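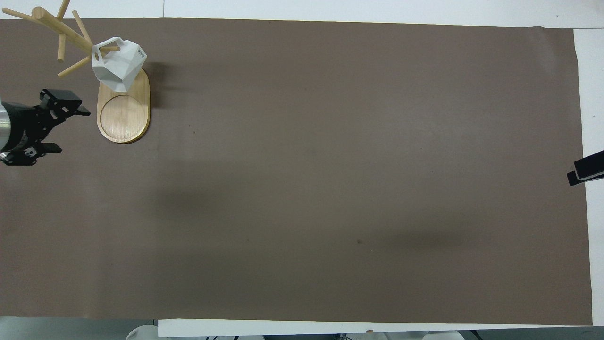 How many mugs does a mug tree hold? Six on most of them, one to a peg, and fewer if your mugs are the big soup-bowl kind that bump elbows with their neighbors.

I get that one a lot, so I figured it could go first. Hi, I'm Rosine Fleury, and I run Prumlow, a small shop that sells mugs and the things you hang, stack and stand them on. That's the whole catalog! We don't do plates. People ask about plates every week and I always say maybe, and then I go home and think about handles instead.

I started the shop after I moved into an apartment with one kitchen cupboard (one!) and a box of mugs I refused to give up. I bought a mug tree at a yard sale, it fell over with four mugs on it, and I got a little obsessed with bases. A wide base, a thick trunk, pegs that tilt up enough to keep the handle from sliding off. You'd think it would be easy to find all that in one tree, and I spent most of a winter sending them back.

These days it's me and Cledwyn Vaughan. I do the buying, the website and the emails. Cledwyn does the packing and he is much pickier than I am, in a good way. He lays brown paper over the table, puts the order out on it and goes over every piece with his fingers before it gets wrapped. Handles first, then rims. Last year he packed 2,398 orders and 23 of them arrived with something broken, and he can still tell you which ones.

We like plain wood, the pale kind that shows its grain, and we like mugs with a bit of shape to them. My own favorites are the white faceted ones, all flat planes and corners. My sister says hers is like drinking out of a folded paper hat. She has ordered 2 more, so I'm not worried.

A few things people write in about. Wipe your tree with a damp cloth and dry it right away, and please don't put it in the dishwasher. Hang the first mug low and the next one across from it, so the weight stays even. If a peg works loose, send me a picture and I'll tell you if it needs a dab of wood glue or a whole new peg.

Orders go out of our back room on Dornwood Lane, and you can pick up in person if you email first. We close for two weeks in September so Cledwyn can go fishing and I can repaint shelves. Otherwise write any time, I answer everything myself, usually with coffee in the other hand.

Rosine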